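Drelteder Two-Arm Bench Guide
Section 7: Board work and safe practice
Revised 2022-08-16

Read this section before you enable either arm. It applies to insertion work on the white board with the blue parts.

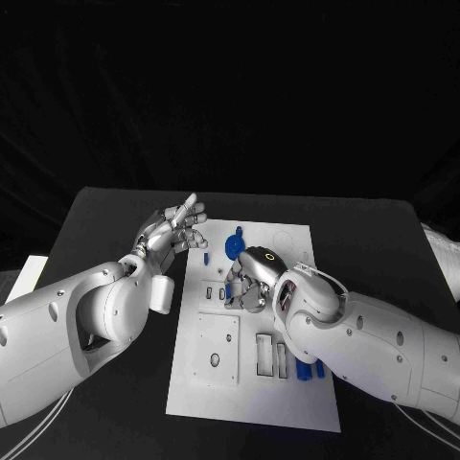
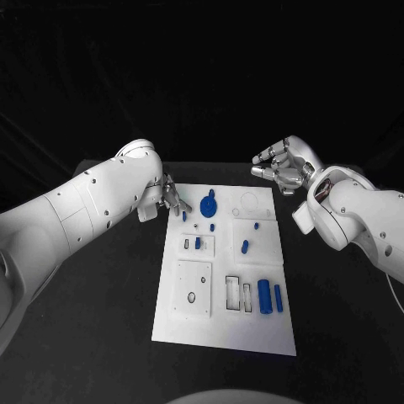 Both arms over the board, blue parts in reach.

Komura

1. Set the board flat between the arms. Check by hand that it does not rock.

2. Keep people outside the marked floor line whenever the arms are enabled. A hand that is holding still is an enabled hand.

3. Load the Clollow profile and set the speed limit to 4. The menu goes higher. We have yet to see a good reason to use it.

4. Run one cycle with no parts, then one with parts.

5. Log every failed insertion, including the ones the operator "would have caught." A success rate without them is worth very little.

CAUTION: The soft stop in the Cai panel is a software button – do not count it as an emergency stop. Test the hardwired stop at the start of each shift.

Note: Fault 726 means a finger joint went over its load limit. Clearing it may take up to 47 seconds. Do not reach in while you wait.

Note: A compliance label on the arm covers the arm. It says nothing about your bench, your parts or your program – those need their own risk assessment, in writing.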